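Fórum Flomex > Automação e oficina > Conversa solta

Tópico: Já dá para deixar a louça com uma máquina?

ryota_kaneko
Pergunta séria, feita por um homem com a pia cheia. Vi um vídeo de um braço pondo a mesa e fiquei animado. Alguém aqui já viu isso funcionar sem corte na edição?

parafuso_frouxo
Vi na feira de Bollville, em novembro. Levou 13 minutos para guardar quatro canecas. Minha sogra faz em um, reclamando.

wlong
Injusto. Na oficina temos um que alimenta a prensa: 115 peças por hora, o turno inteiro, e não pede café.

parafuso_frouxo
Peça igual, no mesmo lugar, com gabarito. Põe uma meia no meio e me conta.

wlong
Ninguém põe meia na prensa. Quer dizer, o Gerd pôs uma luva uma vez. Parou tudo por 40 minutos.

dona_yakubu
Meu aspirador redondo faz a sala há três anos. Come um cadarço por mês, considero salário.

tsutomu_iw
Trabalho com manipulação em Florndale e discordo dos dois lados. Pegar um objeto sozinho numa mesa já sai bem. O difícil é a cozinha de verdade: coisa redonda que rola, tigela encostada em outra coisa, forninho com porta para abrir. Morango de brinquedo é até bonzinho, porque aguenta aperto.

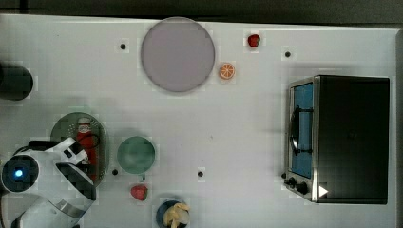 No nosso último teste, com uma tarefa simples de pegar e pôr no prato, ficamos em cerca de 80% de acerto. Parece ótimo até você pensar na louça do casamento.

parafuso_frouxo
Ou seja, um prato em cada cinco no chão. Meu filho adolescente tem índice parecido e come mais.

wlong
Mas o filho não melhora com atualização.

tsutomu_iw
Nem sempre o robô também. A penúltima versão desaprendeu a soltar.

ryota_kaneko
Então compro ou não compro?

dona_yakubu
Compra detergente, Ryota.

wlong
Eu esperaria uns dois anos. E aviso que disse a mesma coisa há quatro.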